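Gripper Trials at Hunitby: Common Questions

Last updated: Aug 25, 2020

What are you comparing?
Four sets of fingertips for the Hegde parallel gripper. The arm and the controller stay the same for all of them.

How long is a trial?
Each set gets 200 picks. A pick that drops the block during the lift counts as a miss.
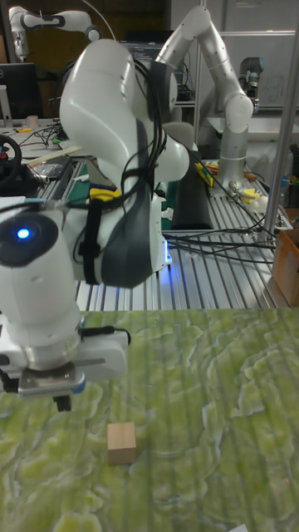

We log misses by type – slip, bad approach, or controller stop – and keep the three apart in the results.

Why a wooden cube?
It is cheap and easy to replace. Softer parts are planned for February.

Does the mat matter?
Yes. A patterned surface is harder for the camera software than a plain one, so scores from a bare table can't be compared with ours.

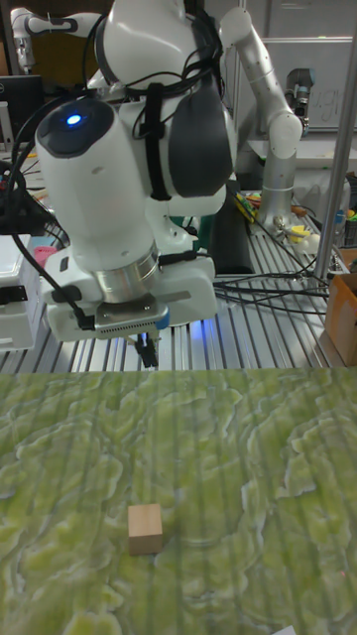 Gripper above the patterned mat, with the wooden cube set out.

Can I send in my own fingertips?
Yes, if they fit the Hegde mount. Send drawings to the Skeltutham office first. Fingertips with built-in sensors have to wait for the new controller.

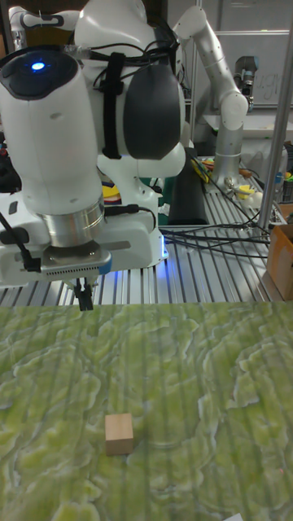 Allow 19 working days for a reply. We return all samples, but we don't pay shipping outside Starkuswood.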